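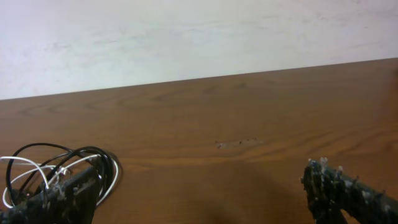
Skivmont picks a gripper, eventually

2021-07-19

After 1723 grasp attempts and one argument over who had the good chair, the automation shop Skivmont has finished comparing fingers for the small arm it plans to sell to repair benches and school labs. The winner is the Berken, a dark finger with a toothed inner edge. The runner-up is the Lorkon, which cost more and came in a much nicer box.

The trial was meant to take an afternoon. It ran for 26 sessions, all of them on the same brown wooden table against the same white wall, because moving the arm would have meant calibrating it again and everybody present had done that once already.

Kyu-ri Lim, who ran the comparison, had set out to answer a narrow question: does a bumpy grip surface earn its keep on small, light things, or does it mostly collect lint? Her team put both sets of fingers through the same list of chores. Pick up a washer. Pick up a pen cap. Pick up a folded receipt, which sounds like the easy one and was responsible for most of the bad language in the log.

On the washer the two came out level. On the pen cap the Berken pulled ahead, closing on it at odd angles and keeping hold through the lift. The Lorkon, smooth and rather elegant, tended to squeeze the cap until it shot off across the table. Lim's notes give this its own column, headed "launches."

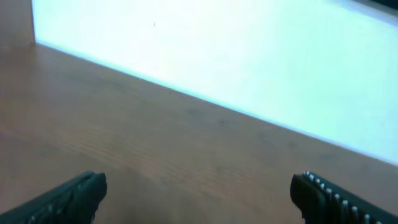
Approach angle mattered more than the team had guessed. With the fingers wide open and the wrist tipped low, both sets did respectable work. Bring the wrist in steep and the Lorkon lost ground fast, while the Berken merely got slower. The receipt defeated everything at every angle until somebody thought to crease it, at which point it defeated only the Lorkon.

Then there was the controller. Skivmont had budgeted one session for swapping its usual board for the Ryu, a newer unit with finer force control and a manual that begins on page 3. The swap took four sessions. Once it was running, the Ryu cut failed grasps on the Berken by 40 percent, and did almost nothing for the Lorkon, a result Lim describes in her write-up as "disappointing but clear."

The wrist camera got a look too, mostly by getting in the way of the schedule. Against a bright wall its automatic exposure kept hunting, and the software would now and then decide that a dark streak in the wood grain was a pen. It made several confident attempts to pick up the table. These were thrown out of the final figures, over the objections of one engineer who felt the arm should get credit for ambition. Locking the exposure by hand fixed most of it.

Cables remain a sore point. Routing them along the fingers keeps the wrist slim, but any slack finds its way forward, and the write-up spends two full pages on clips, ties and a sleeve that was tried and then quietly untried. The version Skivmont ships is supposed to carry its wiring farther back. Supposed to is Lim's wording.

The choice has not pleased everyone who follows the project. When Skivmont posted a summary, most of the replies were about wear.

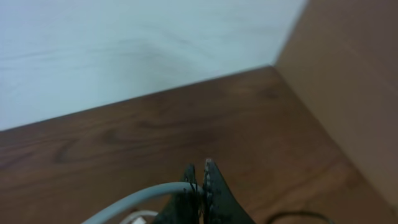
Teeth like those are fine for the first few months, wrote a reader signing as Oldbench, and then they round off and you own a smooth gripper that you paid toothed-gripper money for. Oldbench wanted to know why the trial stopped at 1723 grasps when a busy bench would get through that before the first coffee order of the month, and whether anyone had priced a spare set of fingers.

Lim answered that the point was fair and that spares had been priced, although she did not give the price. A longer wear test is planned for September, with the Berken on the Ryu board and nothing else changed. The Lorkon fingers will sit that one out. They have gone back in their box, and the box is on a shelf where visitors can admire it.

Skivmont says the full log will be posted with the wear results, launches column included. Orders for the arm open after that, assuming the cable clips hold.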